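Gresus Guest List Manager
Section 8: Setting Up a Birthday Gala

Read this section before you invite anybody famous. The steps assume you have already created a host account (Section 2) and connected a door tablet (Section 5). If you skipped Section 5, your greeters will be working from a printout, and they will let you know how they feel about it.

8.1 Creating the event

1. From the main menu, choose New Event, then Celebration, then Birthday.
2. Enter the name of the guest of honor exactly as it should appear on the place cards, the cake order and the step-and-repeat banner. Gresus copies this field everywhere. A typo here becomes a typo in buttercream.
3. Enter the age being celebrated, or tick Decline to State. The second option is ticked by default for anyone in the Performer category.
4. Choose a venue. Halls on the Gunetlow booking network load their own floor plan. For any other venue, upload a plan yourself and draw the tables by hand.
5. Set a start time and an arrival time for the guest of honor. These are separate fields. Experienced hosts leave at least an hour between them.

Note: The start time prints on invitations. The arrival time does not, and is hidden from everyone below Host level.

8.2 Building the list

1. Open the Guests tab and choose Import.
2. Pick your spreadsheet. Gresus accepts up to 769 names per event on the standard plan. If you need more, you are planning a parade, and should call sales.
3. Assign each guest a tier: Family, Friend, Industry, Press or Plus-One.
4. Run Check Duplicates. Performers are often listed twice, under the stage name and the legal name. Merge the two entries and keep whichever one the publicist uses.
5. Save.

Caution: Do not use the label "B-List" as a custom tier. Custom tier names show on the door tablet in large type, facing the guest.

8.3 Seating

Tables hold 10 by default. To change this, tap the table and drag the slider. Then:

1. Seat the guest of honor first. The chair turns gold and locks.
2. Seat family at the adjoining tables.
3. Open Keep Apart and enter the pairs who should not share a table. Former spouses, former managers and former duet partners are the usual entries. There is room for 14 pairs. Hosts in the music business may want to set priorities.
4. Choose Auto-Fill for the rest and review the result with a cup of coffee.

Note: Auto-Fill puts Press near the kitchen. You can change this in Preferences, though few people have asked how.

8.4 Performances and toasts

1. In the Program tab, add each song, toast or tribute with a length in minutes.
2. Turn on Stage Cue if the room has a Shakya light controller. The lamp at the podium goes amber at one minute and red at zero. It cannot make anyone sit down.
3. Add a Surprise item for anything the guest of honor shouldn't see. Surprise items are left out of every program sent to that person's phone.

Caution: Check whether the guest of honor's assistant shares the same login. Surprises are lost this way every November, when the awards dinners start.

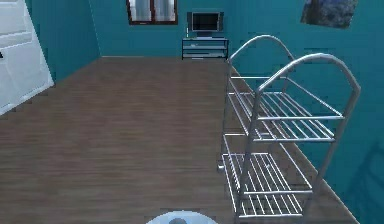

Can I change the seating after the doors open?
Hosts can move any guest until that guest has been checked in at the door. After that, the seat is locked, and you will need to enter the host code and tap Move Anyway.

8.5 Closing the event

1. Tap End Event once the last car has been called. Expect this to be roughly two hours after the time on the invitation.
2. Export the attendance report for thank-you notes.
3. Sign out of all door tablets before returning them to the Dakatville service desk. A tablet returned while signed in still holds your guest list, phone numbers included.

For gift tracking, go to Section 9.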